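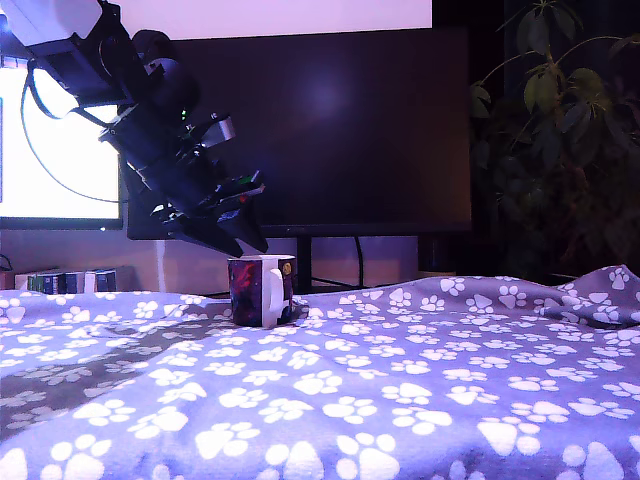
Fliltenum Greifplanung: README und Datenblatt

Stand: 8. Juni 2020
Herausgeber: Arbeitsgruppe Manipulation, Institut Parnden
Ansprechpersonen: Kai-wen Liao (Planung und Steuerung), Hoi-yan Shih (Wahrnehmung und Daten)

Gegenstand

Fliltenum ist ein Softwarepaket zur Planung und Ausführung von Greifbewegungen für kleine Roboterarme mit Zweibackengreifer. Das Paket umfasst die Objektlokalisierung, die Auswahl eines Greifpunktes, die Bahnplanung und die Ablaufsteuerung. Mitgeliefert wird der Datensatz Fliltenum-Tisch mit 3.627 aufgezeichneten Greifversuchen an Alltagsgegenständen. Die vorliegende Datei beschreibt beides gemeinsam, da die Parameter der Planung an diesem Datensatz eingestellt wurden.

Schwerpunkt der Version sind offene Hohlkörper: Tassen, Becher und Schalen, die von oben am Rand gegriffen werden. Der Greifer wird dabei schräg über den Rand geführt und hält unmittelbar darüber an, bevor die Annäherung in Greifrichtung freigegeben wird. Dieser Haltepunkt heißt in der Konfiguration vorgriff und ist für alle Abläufe verbindlich.

Bestandteile

wahrnehmung: Segmentierung des Zielobjekts, Schätzung von Randhöhe und Randkrümmung, Erkennung eines Henkels
greifwahl: Bewertung der Greifkandidaten entlang des Randes
bahn: Bahnplanung im Gelenkraum mit Kollisionsprüfung
ablauf: Zustandsautomat, Protokollierung, Abbruchbehandlung
werkzeuge: Kalibrierung, Wiedergabe von Aufzeichnungen, Export

Das Modul bahn geht auf die Bibliothek Poon zurück und wurde für Arme mit geringer Steifigkeit angepasst. Die Schnittstelle von Poon ist erhalten geblieben; bestehende Konfigurationen können übernommen werden.

Installation

1. Archiv entpacken und in das Verzeichnis fliltenum wechseln.
2. Abhängigkeiten mit pip install -r requirements.txt einrichten.
3. Die Armbeschreibung unter config/arm.yaml eintragen. Gelenkgrenzen sind in Grad anzugeben.
4. python -m fliltenum.werkzeuge.kalibrieren ausführen und das Ergebnis speichern.
5. Den Selbsttest mit python -m fliltenum.ablauf --trocken starten. Im Trockenlauf werden keine Stellbefehle gesendet.

Nach jeder Änderung an der Befestigung des Arms oder der Kamera ist Schritt 4 zu wiederholen.

Wesentliche Parameter

vorgriff_abstand: Abstand zwischen Greiferspitze und Objektrand am Haltepunkt, Voreinstellung 27 mm. Kleinere Werte verkürzen die Annäherung und verlangen eine entsprechend genaue Kalibrierung.
wartezeit_ms: Verweildauer am Haltepunkt, Voreinstellung 300. In dieser Zeit wird die Randschätzung ein letztes Mal aktualisiert.
konfidenz_min: Schwelle für die Freigabe, angegeben in Prozent, Voreinstellung 70. Wird sie unterschritten, fährt der Arm in die Ruhelage zurück.
henkel_meiden: true oder false. Bei true werden Greifpunkte im Bereich des Henkels verworfen.
unterlage: fest oder weich. Steuert die Schätzung der Auflagefläche.

Zur Einstellung der Unterlage

Die Auflagefläche wird im Modus fest als Ebene angenommen. Für Decken, Handtücher und vergleichbare Stoffe ist diese Annahme ungeeignet, da Falten die Ebenenschätzung anheben und der berechnete Objektrand dadurch zu hoch liegt. Im Modus weich wird die Auflage lokal um den Objektfuß geschätzt; weiter entfernte Stoffwülste gehen nur in die Kollisionsprüfung ein.

Wiederkehrende Muster auf dem Stoff, etwa Pfotenabdrücke, Punkte oder Karos, können im Modul wahrnehmung zu falschen Objektkandidaten führen. Der Filter muster_unterdruecken ist deshalb im Modus weich voreingestellt aktiv. Dunkel bedruckte Tassen vor einem dunklen Bildschirm bleiben ein schwieriger Fall -- die Kontur des Körpers ist dort schwach, und die Schätzung stützt sich überwiegend auf den hellen Innenrand, sofern ein solcher vorhanden ist.

Datensatz

Jeder Versuch enthält Farbbilder, Gelenkwinkel, Greiferöffnung, die Zustände des Ablaufs sowie ein manuell vergebenes Ergebnis (gegriffen, abgerutscht, abgebrochen). Die Aufzeichnungen entstanden an Arbeitsplätzen und in Wohnräumen. Monitore, Bücher, Pflanzen und Kabel im Hintergrund wurden nicht entfernt. Die Beleuchtung ist uneinheitlich; farbiges Licht kommt vor und wurde nicht korrigiert.

Die Ergebnisangaben wurden von Hoi-yan Shih geprüft. Versuche mit fehlenden Gelenkwinkeln sind im Verzeichnis unvollstaendig abgelegt und in der Gesamtzahl nicht enthalten.

Bekannte Einschränkungen

Durchsichtige Gefäße werden nicht unterstützt.
Selbstverdeckung durch den Arm kann die Randschätzung während der Annäherung unterbrechen. In diesem Fall wird der letzte gültige Wert verwendet, längstens jedoch bis zum Ablauf von wartezeit_ms.
Lose geführte Kabel am Arm sind im Kollisionsmodell nicht abgebildet. Der Anwender hat für ausreichende Kabellänge zu sorgen.
Eingeschaltete Bildschirme im Sichtfeld beeinflussen die automatische Belichtung. Eine feste Belichtungszeit wird empfohlen.
Gefüllte Gefäße sind von der Verwendung ausgeschlossen.

Nutzung und Weitergabe

Software und Daten dürfen für Forschung und Lehre verwendet werden. Eine Weitergabe veränderter Fassungen ist zulässig, wenn die Änderungen in der Datei AENDERUNGEN aufgeführt sind. Für den Einsatz in Produkten ist eine schriftliche Vereinbarung mit dem Institut Parnden erforderlich.

Pflege

Fehlermeldungen sind mit Protokolldatei und verwendeter Konfiguration an die Ansprechpersonen zu richten. Die nächste Version ist für Oktober vorgesehen. Sie soll die Anbindung an die Simulationsumgebung Flermont enthalten -- das Format der Aufzeichnungen bleibt dabei unverändert.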